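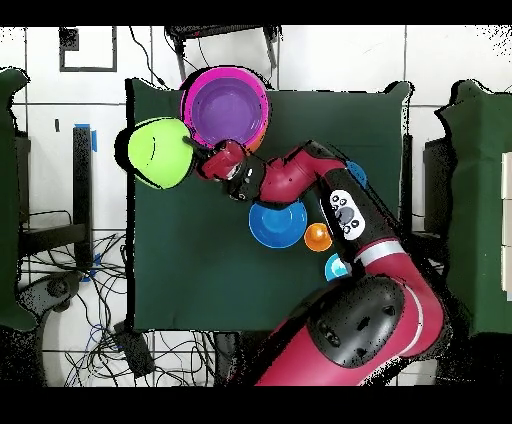 *Red arm over the middle table, gripper at the rim of the green bowl.*

# mania-tabletop

Recordings and control code for a tabletop bowl task, made in the shared workshop at Willolville. One arm, one head-height camera, kitchen dishes on a green cloth.

We use cookies to remember your settings. Accept | Manage

## Contents

- 562 episodes in total
- 513 marked usable, listed in `usable.txt`
- the rest are kept in `rejected/` with a short reason per file (dropped frames, arm stopped by hand, wrong start pose)

Each episode folder holds the camera video, joint positions, gripper state and a one-line task text such as "put the green bowl on the stack". Episodes run up to 8 minutes. Most are much shorter.

## Setup

The tables stand on a tiled floor and are covered in dark green cloth. The cloth wrinkles and was not ironed or taped between sessions, so don't rely on it for a fixed background. Dishes are bowls, a plate and a cup in plain bright colors. A small orange ball is sometimes on the table too. Dishes may start tilted, nested, or hanging over the edge of the table.

Cables run on the floor. If you copy this layout, leave slack at the base before you power on. We pulled a connector out twice in October.

The camera mount is our own design, called Dreltau. Print files are in `hardware/dreltau/`. The mount has 7 printed parts and takes an evening to put together. Part 4 needs supports.

## Running a replay

```
pip install -r requirements.txt
python replay.py --episode 0012 --speed 0.5
```

Start at half speed. Clear the table the first time and keep a hand near the stop button. `replay.py` does not check for collisions.

## Known problems

- Gripper state lags the video by a few frames in the early episodes.
- The arm hides part of the table in many episodes. There is no second view.
- Object names in the task text are not consistent. "Pink bowl" and "magenta bowl" mean the same bowl.

## License

Code is MIT. Recordings and print files are CC BY 4.0. Credit "Kinoshita, Mania tabletop recordings".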